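Cleaning a small white toy rabbit with pink ears

Last updated: 26/06/2024 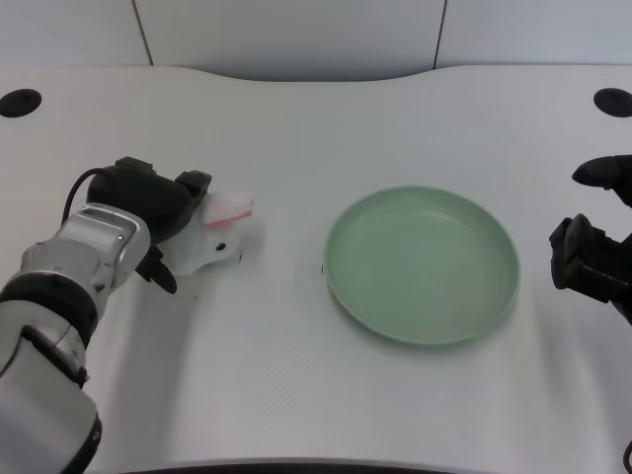 What's the best way to get grubby marks off a little white toy rabbit without rubbing the pink out of its ears?

Lukewarm water with a drop of dish soap, dabbed on with a cotton bud. Go gently over the pink bits and pat dry with a soft cloth.

Grorasura
I do my daughter's ones this way every April when we clear out the toy shelf. Mix 5 drops of soap into 200 mL of water – any more and you'll be rinsing forever. Leave it on the marks for 15 minutes if they're stubborn, then wipe. I stay right away from nail polish remover, it took the colour clean off a favourite duck of ours and there were tears (mine too!).

Vaner
magic eraser works but it dulls the shine

Clendora
Agree with the soap and water. For the eyes I use a dry toothbrush, an old soft one, and barely touch them. If the white has gone yellow from sitting in the sun I don't think soap will shift it – I've tried on a few and ended up just moving them to a shelf away from the window.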